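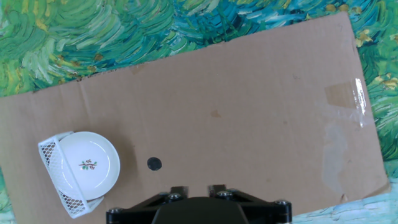

7.4 Failed plate pick: object lost or not released

Applies to the Mesto two-finger gripper with wrist camera, controller software 2.97 or later. Read Section 2 before entering the cell.

Symptoms

The arm stops over the work surface and the panel shows fault 97, GRIP LOST. The fingers may be open or closed. The fault means that finger position changed by more than the set limit during a lift, or that no change in motor current was seen when the fingers closed.

CAUTION: Do not press RESUME with a plate on the surface or in the fingers. RESUME repeats the last motion from its stored start point, and the arm will drive down at full pick speed.

CAUTION: Ceramic can crack without coming apart. Wear cut-resistant gloves to handle any plate involved in a fault.

Clearing the fault

1. Press HOLD on the pendant. Wait for the amber light.

2. Save the wrist camera view (Menu > Fault > Save view) before moving anything. Service will ask for it.

3. If a plate is still in the fingers, support it from below with one hand and press OPEN. The fingers open in steps. Keep your other hand clear of the linkage.

4. Switch to MANUAL and raise the arm until the wrist is clear of the basket and plate.

5. Remove the plate and check the rim for chips. Discard it if any are found.

6. Check that the basket lies in its taught position. A plate leaning on a basket wall sits at an angle, and a rim height taught on a flat plate will be wrong.

7. Check the cardboard underlay for lifted edges and loose tape. Glare from clear tape can be read as a rim. Replace the underlay if tape lies inside the pick area.

8. Inspect both finger pads and the hex bolts on the gripper body. If a bolt turns by hand, go to Section 7.6.

9. Place a test plate, select REDUCED, and run 2 picks. If both complete, return to AUTO.

Note: The fault counter is not reset by a power cycle. At 2000 grip cycles the panel asks for new pads, whether or not a fault has been logged.

If the fault returns

Lock out the cell and send the saved view and fault log to Lonham service, attention Wael Radwan. Do not raise the grip force limit to clear a repeat fault.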